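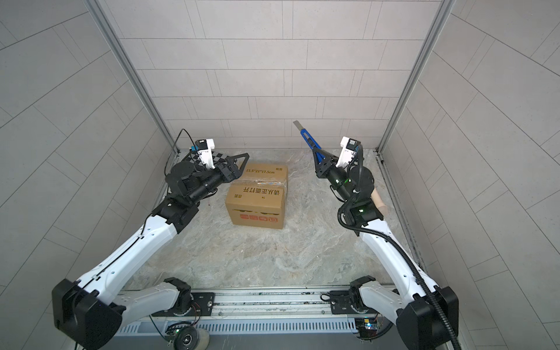
4. Receiving and checking cartons

4.1 Place the carton on a flat, hard floor with clear space on both sides. Do not stand it on end.

4.2 Check the tape along the top seam. Creases are acceptable. Lifted ends are not.

4.3 Read the printing on every face before cutting. Cartons from the Skivier range may be marked in Chinese only.

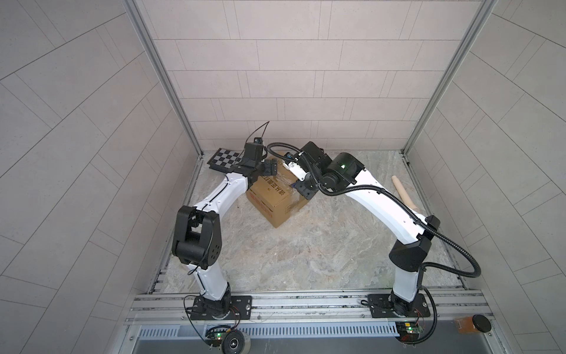
Catterall asks whether a carton with a worn edge should be refused. Accept it if the seam is closed and the board is not split through, and note the wear on the delivery sheet.

CAUTION: Set the blade to a depth of 3 mm. A deeper cut may reach the contents.

4.4 Compare the printed size with the order. The carton shown is marked 21.5*21*17.5cm, with "7#" on the left flap and clear tape over the seam.

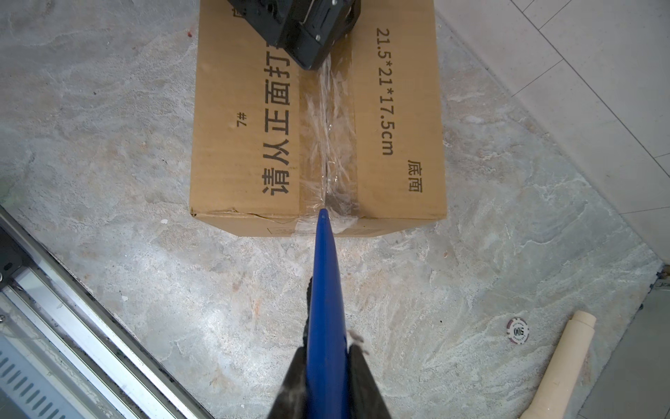 4.5 Slit the tape along the seam, then at both ends. Fold the flaps fully back.

4.6 Lift out the contents with both hands. Keep the carton for 27 days in case of return.

NOTE: Flattened cartons are stored in bundles of no more than 100.

Zollstead Supplies, Bestville | Contact | Copyright Zollstead | Back to top

Related sections
2. Tools and blades
3. Preparing the floor area
5. Returns and re-taping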